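The Long Way to a Schedule Change

At Pelilside High School the counseling office used to have a line out the door for the first nine days of every term. Students came in with a pink form, waited through a class period or two, and left with a new schedule or a promise to look into it. Ankica Stan, who runs the office, kept a stack of those forms in a tray on her desk. By the second week the tray was usually full.

There is no line this fall. The building has been on a split plan since the start of the year, with half of the students at home on any given morning, and the pink form is gone. Stan does not miss the form. She does miss seeing who was in the line.

"A kid would come in to drop chemistry and we would end up talking about his mother's job," she said. "You can't get that from an email that says 'please drop chemistry.'"

The school has 51 students for whom this is more than a matter of convenience. They are the seniors who ended last year short of credits, and each of them has to make up at least one course before graduation. In an ordinary year Stan would see most of them in the hallway every few days. Now she calls them, in the afternoon if she can, because few of them pick up before noon.

The calls follow a simple pattern. She asks what the student finished this week, what is still open, and whether anything at home has changed. She writes the answers in a spiral notebook and copies them into the district system later. Most calls take five minutes. A few take an hour.

The make-up courses themselves run on Trekance, a course platform the district bought two years ago for summer school and hardly used until March. It shows the percentage of a course completed and the date of the last login. Stan checks it before each call, though she says the numbers mislead. One boy had been stuck at 50 percent since September and she assumed he had quit. He had been doing the work on paper at his uncle's shop, where there was no internet, and had not found a good time to type it in.

His teacher agreed to take the paper. It arrived in a grocery bag, 28 pages in all, and she graded it over a weekend.

Not every case comes out that well. Several students have taken full-time work, and their hours do not leave room for much else. Stan has moved three of them to an evening section, which meets by video and is taught by a retired math teacher who came back for the year. Another student stopped answering in October. The school has sent letters and made a home visit, and the office is still trying.

Parents have been easier to reach than they used to be, at least by phone. The evening information session, which once drew a dozen families to the cafeteria, had more than that on screen this time. The questions were about the same: when the forms are due, what counts as an elective, whether a D can be made up. One father wanted to know whether his daughter could take two English courses at once. She can, with a signature. 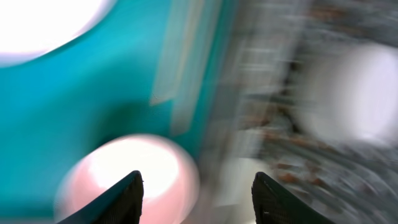 The district plans to review the credit rules in January. A draft going around the schools would let students earn an elective credit for documented work, up to two per year. Stan supports it but wants the paperwork kept short -- a supervisor's note and a log of hours, nothing longer. An earlier version asked for a reflective essay. She crossed that part out and sent it back.

She would also like a second counselor. The position was in the budget last spring and was frozen over the summer, and there has been no word on it since. For now the office has Stan, a part-time secretary, and an intern from the state college who handles transcripts.

As of November 30, 2020, nine of the seniors had finished everything they owed. Stan mailed each of them a card. The others have until the end of May, and she has the next round of calls blocked out on a wall calendar behind her desk, with the night-shift workers written in green so that she remembers to call them late.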